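The Luledau Tape

Vicente Echeverría had heard about the Luledau tape for fifteen years and had never met a person who'd listened to it. He had met plenty who knew a guy.

Yusri Raju knew a guy. He sat across the counter in the repair shop, talking fast, with his coat still on.

"It's a choir," Yusri said. "Village choir, recorded in May, the year the church burned. And there's one voice too many on it. Fourteen singers, and you hear a fifteenth."

"Who hears it?"

"Everybody."

"Everybody who's heard it, or everybody who's heard of it?"

Yusri waved that away. He had paid $608 for a copy from a dealer named Nowakowski, who wouldn't give a phone number. Vicente thought that told you most of what you needed to know about Nowakowski.
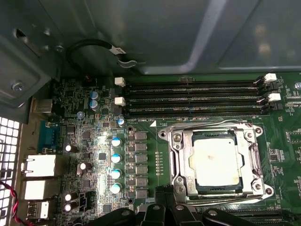 "So play it," Vicente said.

They used the old deck in the back. Hiss, a cough, a chair scraping. Then the singing came in, a bit flat, some slow hymn in a language neither of them spoke. Yusri shut his eyes. Vicente kept his open and watched the needle.

"There," Yusri whispered. "Under the altos."

"That's a man with a cold."

"Listen to it!"

"I am listening. You can't pick fourteen voices out of that mud. How would you find one more?"

Yusri ran it back and they heard it again. Vicente made him stop at six plays, when he had started humming along and claimed the hum as proof.

"Adelmo Galli wept when he heard this," Yusri said.

"Adelmo wept at a car wash opening."

Yusri put the tape back in its box, hurt, and buttoned a coat that was already buttoned. At the door he turned around. "You never asked why I brought it to you."

"You want me to clean it up."

"Your grandmother was from Luledau. I thought you might know the hymn."

Vicente said he didn't, and that was true – she had never sung in the house. He locked up after Yusri left and swept the floor. Then he went to the back and stood by the deck for a while with the broom, trying to remember what her voice had sounded like when she coughed.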